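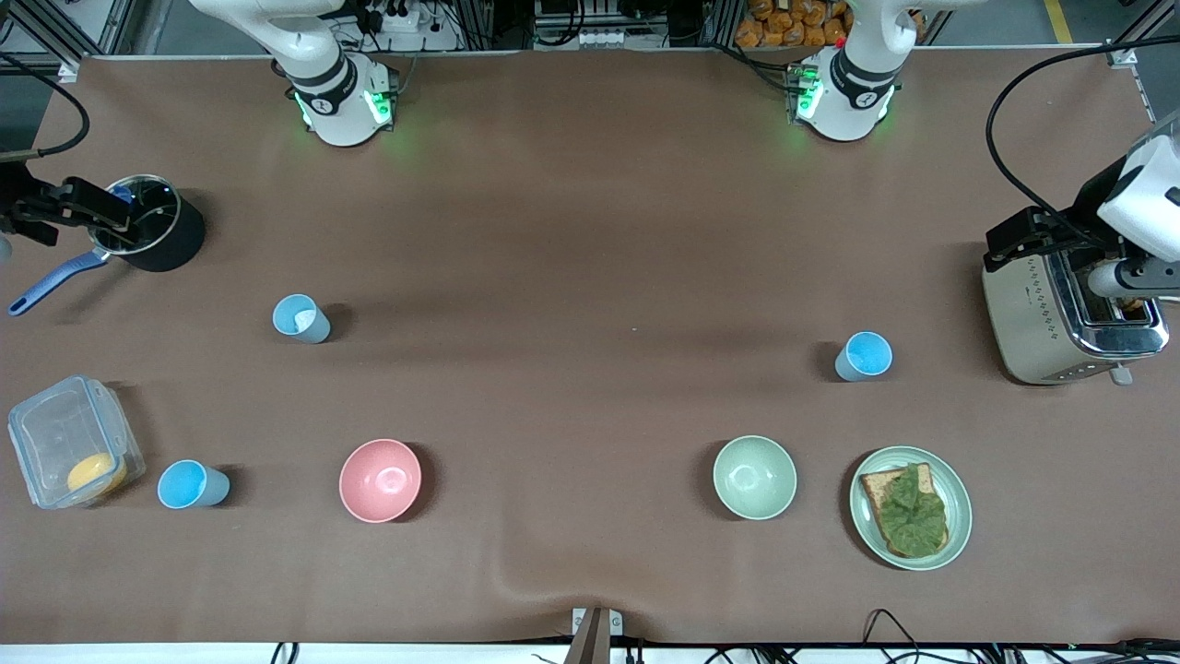
Keeping a Soup Pot Going All Winter

Posted Feb 22, 2019 in Kitchen Tips

I grew up in a house where soup came out of a can, so everything I know about it I learned by ruining it. I've burned lentils to the bottom of a pot so badly that I had to chisel. I've made a split pea you could have patched a driveway with. But I've been making a pot a week for years now and these are the things I'd want to pass along to anybody just starting (or anybody who keeps ending up with bland brown water, been there!).

Start the onions earlier than you think

Most recipes say five minutes. I give mine 16, on medium low, with a good pinch of salt and the lid on for the first half. They go soft and sweet and a little sticky, and that's most of your flavor right there. If they start catching, add a splash of water and scrape. Don't turn the heat up to hurry them along. I still do this when I'm hungry and I'm sorry every time.

Garlic goes in at the end of the onions, a minute before the liquid. Same with dried spices – let them sit in the hot fat until you can smell them from across the room.

Save your scraps, but be picky

I keep a zip bag in the freezer for broth. Onion ends, carrot peels, celery leaves, parsley stems, mushroom stems, the dark green tops of leeks (wash these twice, there's always grit). What I leave out: broccoli, cabbage, anything from the cabbage family really, beet peels unless you want pink, and potato peels. I put in a whole bag of Brussels sprout trimmings once and the kitchen smelled like a bus station for two days.

When the bag is full, cover it all with cold water, add a bay leaf and some peppercorns, and let it barely bubble for an hour. Longer than that and vegetable broth starts to taste tired. Chicken bones can go all afternoon.

Parmesan rinds! Keep those in the freezer too. One rind in a bean soup does more than any bouillon cube I've tried. Fish it out before serving, or don't, my family fights over the chewy bit.

Beans

I soak mine overnight in salted water. Everybody's grandmother said salt makes them tough and I believed it for years, but mine come out creamier with it and the skins don't split. If I forget to soak, I cover them with boiling water and leave them an hour, and that's good enough.

Don't add tomatoes until the beans are soft. This one is true. I had a pot of chili on the stove for most of a day once and we ended up ordering pizza.

Noodles and rice live somewhere else

Cook them separately and put them in the bowls. If you leave noodles in the pot overnight they'll drink every drop and you'll open the fridge to a casserole. Same for rice, only worse.

Fixing it

Too salty: add more unsalted liquid and more vegetables. The potato trick has never done a thing for me except give me a salty potato.

Too thin: take out two ladles, blend them, stir them back in. Or mash some of the beans against the side of the pot with a wooden spoon.

Too bland: try a squeeze of lemon or a spoonful of vinegar before you reach for the salt again. I'd say that's the answer eight times out of ten.

Scorched: turn the heat off and DO NOT stir. Pour the top part into a clean pot and leave the stuck layer where it is. Taste it. If it's only a little smoky, smoked paprika will cover for you. For the burned pot, simmer an inch of water with two spoonfuls of baking soda, let it cool, then go at it with a wooden scraper.

Freezing

I freeze in flat bags, two servings each, laid on a cookie sheet until they're solid, and then I file them upright like records. Write the name on the bag BEFORE you fill it. A full bag of soup is a terrible thing to write on. I had 19 bags in there at the beginning of February and three of them were a complete mystery, all orange.

Cream and potatoes don't freeze nicely. Leave the cream out and add it when you reheat. With potato soup I just invite people over.

Leftover bread

Tear it up, toss it with olive oil and salt, and put it in the oven at 400 until the edges are brown – start checking at eight minutes. They keep in a jar for a week, if you hide the jar.

Next time I'm doing dumplings, which I've only recently stopped being afraid of. If you have a good trick for keeping them from falling apart, leave it in the comments, I'll be making a batch this weekend either way.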